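About Drarton Auto Auctions

Drarton Auto Auctions is a wholesale vehicle auction serving licensed dealers, fleet operators and leasing companies from its grounds on the east side of Hiltport. The company does not sell to the general public. Its business is the inspection, presentation and sale of used passenger vehicles and light trucks, together with the title work and transport that follow each sale.

The company was founded by Toshio Shibata, who had spent his earlier career as a used car manager and saw that smaller dealers in the region were driving half a day to buy at auction. The first sales were held in a single lane in a rented warehouse. The present site has parking for 3,232 vehicles, a covered inspection building and six auction lanes, all of which are also open to registered online bidders.

Our Sales

A regular sale offers up to 800 vehicles. Consignments are accepted until noon on the day before the sale, and run lists are posted to the dealer portal the same evening. Fleet and lease returns are sold in lanes one through three. Dealer consignments follow in the remaining lanes, with vehicles offered "as is" grouped at the end of the run.
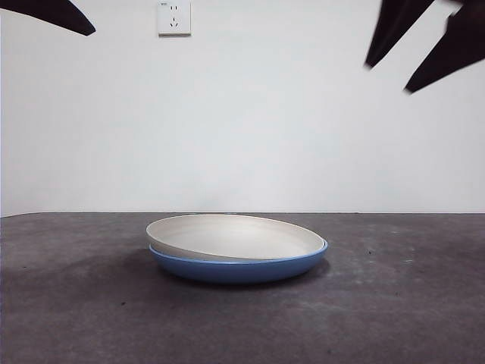 Every vehicle consigned to Drarton receives a written condition report before it enters the lane. The report has 60 inspection points and covers the body, glass, tires, interior, drivetrain and warning lights, along with the results of a short road test where the vehicle can be driven. Frame damage, flood history and odometer discrepancies are announced by the auctioneer and entered on the bill of sale. Buyers may request a post-sale inspection at the arbitration desk before the vehicle leaves the grounds.

Arbitration claims must be submitted in writing within 10 calendar days of the sale. Claims are reviewed by staff who had no part in the original inspection, and the decision is sent to both buyer and seller with the supporting notes.

The Verstead Yard

On 1 April 2022 the company opened a second yard in Verstead for the storage and reconditioning of fleet vehicles. Services there include paint correction, dent repair, wheel refinishing, key replacement and full interior detailing. Vehicles prepared at Verstead may be sold through the Hiltport lanes or released directly to the owner. No auctions are held at the yard, and visits are by appointment.

Management

Reiko Ichikawa, General Manager, is responsible for daily operations at both locations.

Svenja Kuster, Director of Fleet Accounts, oversees agreements with leasing companies, rental operators and municipal fleets.

Kimie Yokoyama, Title and Registration Manager, directs the title office and handles inquiries on delayed or out-of-state documents.

Toshio Shibata remains chairman of the board.

Dealer Registration

New dealers must provide a current dealer license, a sales tax certificate, a surety bond and a bank letter of reference. Authorized representatives are registered individually and must present photo identification on their first visit. Applications may be submitted through the dealer portal or in person at the registration counter in the main building.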